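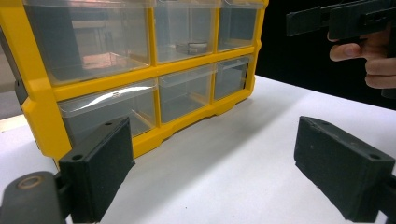

Return-to-use check, hand-held grippers and drawer task

Site: Jirnura, bench 3
Checked: Sun 19 April
Reason: left gripper failed to close fully on a drawer lip and the fault was logged as "operator error". I don't accept that yet, see item 4.

1. Table clear of anything not in the task
Pass. White top, yellow six-drawer organizer, grippers. Nothing else needed.

2. Organizer stable when a drawer is pulled
Pass, just. It walks across the table if you pull at an angle. Zornell's sheet says no fixing is required. I would like to see them try it.

3. Finger faces free of damage
Pass with comment. Small specks on the right finger. They wiped off with a dry cloth. If they come back, stop and find out where they are coming from.

4. Fingers open and close over full travel
FAIL. Opened wide without trouble. Closing, the left finger hung up short of the middle on 3 tries, with nobody pulling hard and nothing between the fingers. Hard to call that operator error. The hinge screw was tight when I put a driver on it.

5. Hinge screws marked and checked
FAIL. No paint marks, so there is no way to tell if a screw has moved between checks. Afridi were asked for marked screws last September. Still waiting.

6. Pinch points known to the operator
Pass on paper. Everyone has signed. The card only covers one gripper, though, and people work with two at the same drawers. Thumb and curled fingers under the body of the second one is how it gets held, and the card says nothing about that grip.

7. Cycle counter read
2,231 on the left unit. The Zenar report gives 99 per cent of closes as good, against 96 before the new software. I can't find what they count as a good close. If a finger that stops short still counts, the number is no use to us.

8. Drawers run freely by hand
Pass. All tried by hand before the gripper went near them. The fault is not in the drawers.

Result: left unit NOT released. Right unit may be used on its own, one operator, hands behind the hinge.

To do before recheck
- Strip the left hinge and look at the pin – do not just oil it
- Mark all screws
- Rewrite the card for two grippers
- Change the log entry to "cause not known"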